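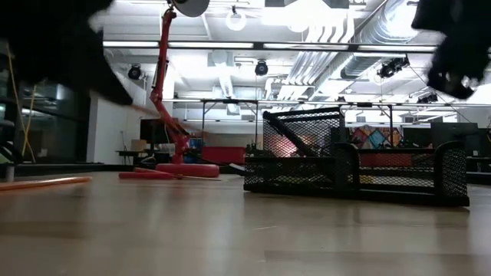

DISTBRIDGE – Saturday, October 17, 2026

There is a company in Distbridge that pays people to tidy up, on the condition that the mess is back in time for the next person to tidy it up again.

Imham, which moved into the old showroom on the canal side in January, is building software meant to teach a robot to handle ordinary office and household objects. The software learns from examples. The examples come from people, who steer a pair of gripper fingers through one small chore after another while the machine records what it sees and how the fingers move. At the moment the chores involve a red jointed desk lamp, a black wire-mesh desk organizer and a few rods and sticks, all on a pale wood floor under a great many lights.

The company calls each attempt an episode. A good one lasts less than a minute. A bad one can last as long as the operator's patience, and the bad ones are kept too, in a separate folder with a less encouraging name.

"People come in expecting the future, and I hand them a list of stationery," said Valter Nordin, who runs the collection floor. "They get over it by lunch."

Nordin spent most of his working life managing a furniture warehouse and says the two jobs have more in common than he was led to believe. Things have to be put where the sheet says, somebody has to write down what happened, and the tape is never where you left it. The main difference is that in the warehouse he was praised when everything ended up in the same place every time.

At Imham that would be a problem. A system that only ever sees an organizer in one spot, facing one way, will become very good at that spot and useless six inches to the left of it. So between episodes an operator gets up and moves things. The organizer is turned. A rod rolls off and is allowed to stay where it stops. The lamp is bent into a new posture, which Nordin says is the only part of the day with any room for artistic expression.

Each operator is asked for 100 episodes per shift. Nordin admits that the average is closer to 85, with the shortfall made up mostly of coffee and of arguments over whether a stick that touched the rim of a tray has been "placed" or merely "left." The firm's written guidance on this question was two paragraphs in spring. It now runs to 13 pages and has a section on leaning.

The mesh organizer has a reputation. According to the operators, thin wire is hard for a camera to make sense of, as whatever is behind it shows through, and the background at Imham is a lively one. The walls and shelves of the former showroom were left much as they were found, including a patchwork hanging in teal, pink and orange that came with the lease. A visiting engineer suggested covering it with something plain. Nordin pointed out that customers might also own wall hangings, and it stayed.

Polished floors bring their own trouble. The ceiling lights come back up off the wood in long pale streaks, and an early version of the software spent a week reaching politely for one of them. That episode folder is now shown to new hires, who find it more reassuring than the training manual.

The recordings go to Zillimness, the software group that trains the actual system, and are checked first by a small team working under the project name Hidayat. The checkers watch every episode, mark where the useful part begins and ends, and throw out any in which the operator sneezed. Their notes come back on Mondays. Recent remarks include "too confident," "why the lamp again" and, for one long afternoon of rod handling, simply "no."

Asked how the robot itself is getting along, Nordin was careful. On the last trial it was set two tasks without a human at the controls. It picked up a stick and put it in a compartment on most tries. It also attempted to straighten the lamp, and the less said about that the better, though he did say that the lamp was fine and that a replacement hinge had cost very little.

Some residents had worried that the company would bring noise to the canal side, and a few seem let down that it hasn't. The windows look in on people seated at controls, concentrating hard on a pair of black fingers that drift over the floor, pause, and drift back. One regular passerby has taken to knocking on the glass when a rod goes in. The knocks are on the recordings – the checkers have asked whether they count as a label.

Imham is looking for more operators for the winter, on day and evening shifts. No technical background is needed. Applicants should have steady hands and be able to sit still, and they will be asked at interview to put a pencil in a cup using the grippers. It takes most people several goes, and Nordin says he gets nervous about the ones who do it the first time and want to know what comes next.

What comes next, for those already on the floor, is a second organizer. It is due by the end of the month and has a lid. The guidance on lids is being drafted, and Nordin expects it to be short – he said the same about leaning.

Applications can be handed in at the canal-side entrance on weekdays. The doorbell is out of order, so knock, but not while someone is recording.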